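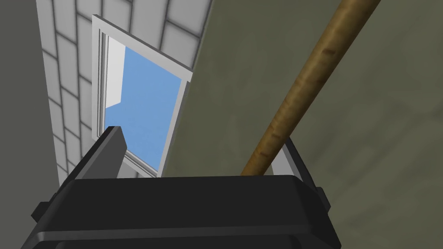

Opportunities

Come make furniture with me this September

I'm Veronika Dudás and I run Semeniuk, a small furniture and home objects studio in Ganow (the name came with the building and I never got around to changing it). I'm looking for two designers to join me for a season of making things for small apartments, and if you've been sketching a chair or a shelf that you can't get out of your head, please keep reading!

The project is called Dridis. I've spent most of my working life drawing storage for people who have plenty of room, and last winter I moved into a place where the front door hits the bed. It changed how I look at a coat hook, let me tell you. So Dridis is going to be a little collection for hallways, corners and the awkward strip behind the sofa, all the spots where the catalogs give up. I have four pieces drawn already and I'd like the rest to come from people who don't think like me.

You'd get a bench in the workshop, your materials, and a fee of $1,794 a month before tax. The season starts in September and runs through the end of November, four days a week. Fridays are yours. The room upstairs from the workshop is free if you need somewhere to stay, but it's one room with one bathroom down the hall, so tell me early if you want it.

Hryhorii Tkachuk runs the upholstery side and he'll teach you to cut and sew covers if you haven't done it before. He's patient with beginners and less patient with dull scissors.

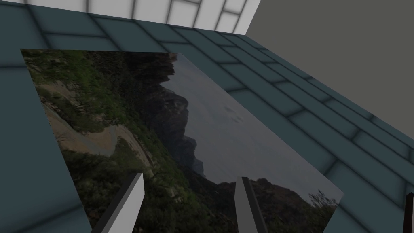

You don't need a degree. A recent graduate would be great, and so would somebody who's been repairing chairs in a garage for years. What I do need is for you to have built at least one piece of furniture at full size, with your own hands, and to have lived with it or watched someone else live with it. I'd love to hear what went wrong with it, too. My first stool pinched everyone who sat on it and I still learned more from that one than from anything I've sold.

Drawing software is up to you. We cut a lot of patterns from paper here, and the shop that does our metal bending, Stuteren, takes a plain dimensioned drawing just fine.

At the end we'll show the finished prototypes in our front room, with your name on your work. If I put one of your pieces into production you'll get a royalty on every sale, and we'll sign that agreement before you start, so you can read it over at home first.

To apply, send me two pages: one with pictures of something you've made, one telling me about the smallest room you've ever lived in and what you'd have changed about it. No cover letter, please. The contact form on this site goes straight to me, and I answer everybody, though it may take me a couple of weeks.

Posted Monday, May 1, 2023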